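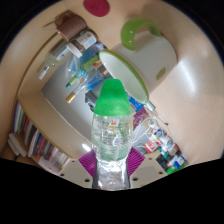

How do you get dried toothpaste off a bathroom mirror?
Warm damp cloth first, hold it on the spot till it goes soft, then wipe. Dry cloth after.

More bathroom bits, quick ones:

Soap scum on the shower door. White vinegar and warm water, half and half. Leave it 25 minutes, go have coffee. Rinse. Not on marble or any natural stone, ever!!

Grout. Baking soda paste, old toothbrush. Small patches, your knees will thank you. Rinse teh whole lot when done, it dries chalky.

Shower head spitting sideways? Bag of vinegar, rubber band, overnight. Run it hot in the morning. Skip this on brass or gold finishes.

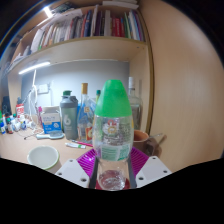

Clear bottle, green cap.

Towels gone stiff. Less detergent. Half what you use now, no softener. Shake them out before drying.

Drain smells. Hair, nearly always. Pull the stopper, gloves on, hook it out with a bent wire. Then a kettle of hot tap water, not boiling if you have plastic pipes.

Fan cover. Pop it off twice a year, I do mine in October and agian in spring. Power off first. Dish soap, rinse, dry it completly before it goes back up.

Next page is laundry stains.

Ruairi Aitken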